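The arm does not get tired, but we do

I work in a repair workshop in Ilside which belongs to a firm called Jirkar. We mend hand tools that other companies send to us, and sometimes tools from private people. Since July we have had a robot arm beside one of the benches. I want to write about what it changed, because in the newspaper I read only two opinions, that robots will take all the jobs or that they will make all of us free. My experience is smaller than both.

Before the arm came, we were told it would hold the piece while a person does the fine part. My colleague Busisiwe Mnguni has done this work much longer than me, and she asked who would decide the speed. The manager, Mr Pellegrini, answered that the speed would be decided by us. I believe he meant it. But in the first month we repaired 362 tools at that bench, and when this number was put on the wall it became, little by little, the number we had to reach.

This is my first point. A machine does not give orders to anybody. It makes one part of the work very regular, and then the other parts look slow. When I held a tool with my left hand and worked with my right, it was normal to stop, to turn it, to look at it again. Now the gripper holds it and I feel that I should already be finished.

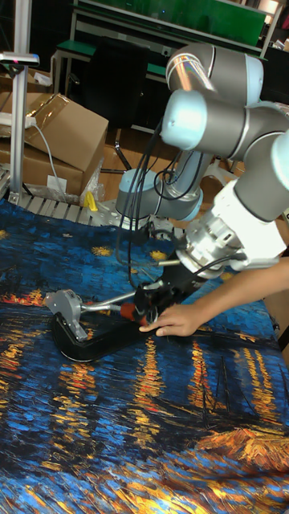

My second point is more in favour of the arm. Sipho Xaba, who works at the next bench, had pain in his wrist for five years. He now does almost no heavy holding, and he told me he can again lift his daughter in the evening without thinking about it. I would not like to send the arm back and say to Sipho that it was for the sake of tradition. Those who write against automation should ask first how the hands of the workers feel at the end of the day.

There is also the question of learning. I learned the trade by holding things for an older man at Hutchins, my first employer. It was boring, and I complained often. But while I was holding, I was watching, and after two years I knew what he would do before he did it. Our apprentice, Kiprono Koech, does not hold things for anyone. He learns to guide the arm, and he does it better than me, I admit this. When a tool makes a strange sound, however, he comes to ask. I am not sure from whom the next apprentice will ask.

I do not think the answer is to refuse the machine. I think the hours it saves should be divided in an honest way. Some of them can go to the firm, which paid for it. Some should go to teaching, with two people at one bench and no number on the wall. And some should simply be rest. We proposed this to Mr Pellegrini in a letter and he has promised to discuss it with the owners.

Until then the number is still on the wall, and Busisiwe still turns every tool over one more time before she puts it in the box.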